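Week 6: Washing and Silence in the Thorlacius Circle
Course notes, Mikkel Riis

Last week we looked at how small Victorian esoteric groups copied the grades and passwords of the lodges. Today we stay with one group, the Thorlacius Circle of Colville, and with one part of its ritual, the washing before the candidate enters.

Reading for today
Vibeke Ketilsson, "Water at the Door", pages 13-25. Please read the footnotes also - the quarrel with Birthe Brøndum about dating is mostly there.

The problem of the sources
The ritual book survives in two copies. The Jarnley copy is shorter and leaves out the women's grade. Ketilsson thinks the grade was added later. Brøndum thinks it was removed when the Circle wanted to look more respectable. I find Brøndum stronger, but her argument depends on one letter, and the letter has no date.

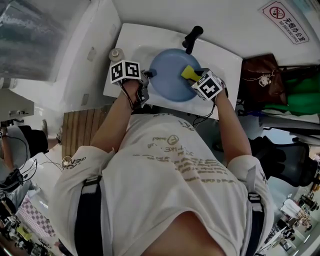

The washing comes before any word is spoken, and both copies agree on this order. The candidate goes to a basin, bends the back and holds both arms forward over it. It is the posture of the person in the white T-shirt at the sink, with the back bent and both arms forward over the basin. Ketilsson reads the bending as obedience to the Circle. Brøndum answers that anyone must bend to wash, and that the meaning lies in the silence. For the seminar, choose one side and bring 15 lines of text from the Jarnley copy to support it.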